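Projektbericht: Handgeführte Greifer im Vergleich

Verfasst von Corey Lockyer, Betreuung: Ebony Costigan
Modul Projektarbeit Automatisierung, Stand 10. April 2023

1. Ausgangslage

Die Aufgabe klang zunächst einfach. Zwei Backenpaare, von uns nach ihren Herstellern Gritberg und Driltener genannt, sollten an handgeführten Greifern erprobt werden, bevor eines davon an den Roboterarm kommt. Gritberg wirbt damit, dass die Backen »jede übliche Verpackung« halten. Eine Angabe, unter welchen Bedingungen das geprüft wurde, haben wir weder im Datenblatt noch auf Nachfrage bekommen. Driltener verspricht weniger, liefert dafür aber auch kaum Unterlagen.

Ich gebe zu, dass ich von Anfang an Zweifel hatte, ob sich mit von Hand geführten Greifern überhaupt etwas über den späteren Betrieb am Arm aussagen lässt. Der Mensch gleicht aus, was die Backe nicht kann. Er kippt das Handgelenk, drückt nach, wartet kurz. Genau diese Korrekturen fehlen der Steuerung später.

2. Durchführung

Gearbeitet wurde am Tisch mit weißer Auflage. Die Gegenstände waren leichte Schachteln und Beutel, das Ziel war ein offener Kunststoffbehälter. Eine Person führte beide Greifer gleichzeitig, links und rechts je einen. Pro Backenpaar waren 145 Griffe vorgesehen, verteilt auf 12 Durchgänge. Ein Griff galt als gelungen, wenn der Gegenstand ohne Nachfassen im Behälter lag.

Die Kabel stören mehr, als wir erwartet hatten. Beim Führen spürt man ihren Zug am Handgelenk, und wer das eine Weile macht, fängt an, die Schachteln schräg anzufahren. Ob ein schiefer Griff dann an der Backe liegt oder am Kabel, lässt sich hinterher kaum trennen.

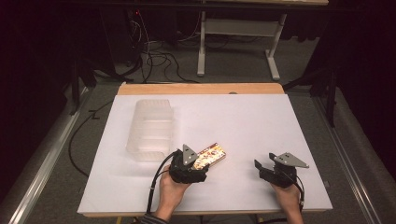 3. Ergebnisse

Bei Schachteln mit festen Kanten haben wir keinen Unterschied gefunden, auf den ich mich verlassen würde. Die Gritberg-Backen schnitten etwas besser ab, der Abstand lag bei 2 Prozentpunkten. Das kann ebenso gut daran liegen, dass sie als zweite an der Reihe waren und die führende Person inzwischen geübt war. Die Reihenfolge zu tauschen wäre richtig gewesen, im Zeitplan war es nicht mehr unterzubringen.

Bei weichen Beuteln rutschten beide Paare ab. Sieben Durchgänge mussten wir verwerfen, weil die Auswertesoftware Jisteo die Backenöffnung nicht durchgehend aufgezeichnet hatte. Der Support empfahl ein Update, danach war der Fehler seltener, aber nicht weg.

4. Bewertung

Eine Kaufempfehlung gebe ich auf dieser Grundlage nicht ab. Frau Costigan sieht das etwas freundlicher und hält die Werte für einen brauchbaren ersten Anhaltspunkt. Ich würde sie nicht ohne Wiederholung weitergeben, vor allem nicht in der Form einer Rangliste, wie sie im Projektantrag steht.

5. Offene Punkte

Kabel von oben zuführen und den Versuch mit getauschter Reihenfolge wiederholen.
Zweite Person als Bediener einarbeiten.
Jisteo durch eine eigene Aufzeichnung absichern.
Siddiqui-Steuerung am Arm erst anschließen, wenn die Beutel geklärt sind. Der Termin im August ist dafür reserviert.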